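Forums > Local Finds > Roman and Earlier > Gredilwood villa

ploughsoil_pete
12/4/22
Went back through the Gredilwood trench notes last night and I'm more excited than ever! Context 134 is the burnt layer under the corridor floor, and it runs straight beneath the wall the old report calls first phase. So there has to be an earlier building - surely timber, surely big.

Wysocka
Lovely stuff, but careful. A burnt layer could be a corn dryer. We had one at Lillow in June and everyone shouted "palace" for a week.

ploughsoil_pete
A corn dryer 31 feet long? Come on! And there's painted plaster in it, red with a white stripe. I've been reading the finds list line by line, and context 151 has plaster too.

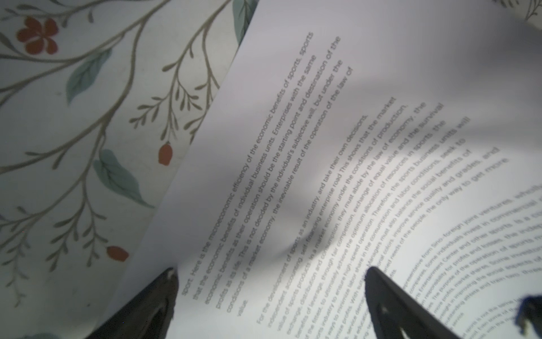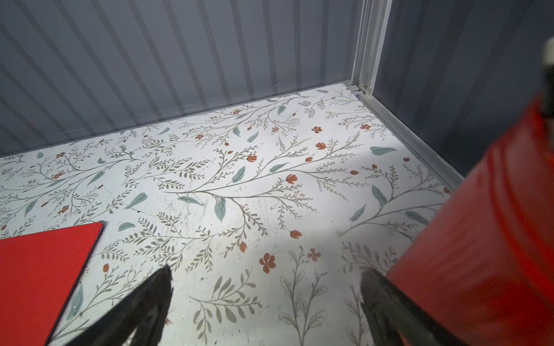

Nattawut Pongsiri thinks the plaster in 151 is backfill from when the wall went in, so it can't date anything underneath. He'd want to see the section drawing before calling it a building at all.

ploughsoil_pete
Fair point on 151, I'll give him that. 134 is sealed though!! Section drawing is sheet 9, will dig it out.

Wysocka
Sealed on the north side only. Check the south.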